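4.2 Do skill endorsements tell recruiters anything?

Much of the advice given to job seekers on professional networks treats endorsements as a kind of currency. Collect enough of them, the advice goes, and your profile will rise in searches and look more trustworthy to the person reading it. We found very little in our data to support the second half of that claim, and we had no way to test the first, as neither Pasham nor Utik publishes how its search results are ranked. Guides that state the ranking effect as fact do not say where they got it.

We began with 1,448 public profiles from the two networks. After removing duplicates and accounts with no listed job, 1,349 were left. Of these, 557 showed at least one endorsed skill. Profiles with endorsements did receive more first messages from recruiters, and a reader in a hurry could stop there. We would advise against it. The same profiles also belonged to people with longer work histories, larger networks and more recent activity, and any one of those could produce the gap without help from the endorsements. Once profiles were matched on years of work and network size, the gap became too small to separate from noise.

Earlier work by Taşdemir reached a more hopeful result using profiles from Kılıçarslan, a smaller network aimed at sales staff. We do not doubt the counts. We do doubt the reading of them. Necati Taşdemir's sample was drawn from members who had agreed to take part in a profile improvement course, and people who sign up for such a course are likely to be looking for work, answering messages and telling their contacts so. A sample like that can show that busy job seekers hear from recruiters. It cannot show that a row of small badges did the work.

The interviews point the same way. All 9 recruiters we spoke to said they noticed endorsements. When asked to recall the last candidate they had contacted, most could not say whether that person had any. Two mentioned being put off by long lists of endorsed skills that had no link to the jobs held. This is a small group, and people are poor witnesses to their own habits, so we give these answers less weight than the matched comparison.

A further problem is that endorsements cost almost nothing to give. Husudlow, the browser tool many of our members used, offered to endorse every contact with a single click, and did so each time the page was opened. A signal that is sent by accident is a weak signal. Written recommendations take more effort and may deserve more trust, but too few profiles in our sample carried one for us to say so.

Attached media was coded separately, by type only (photo, rendered still, slide or video), with no score for quality or for how well it fit the job listed. Figure 3 is a rendered still.

Figure 3. Simulated kitchen counter with a robot gripper.
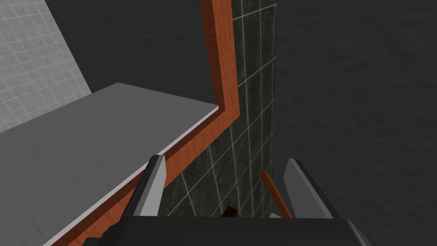 We also left out profiles edited during March, when Utik changed the order of its sections and moved endorsed skills below education. Putting them back in does not change the matched result. It does make the raw gap look wider, and anyone quoting that wider figure should say which profiles it rests on.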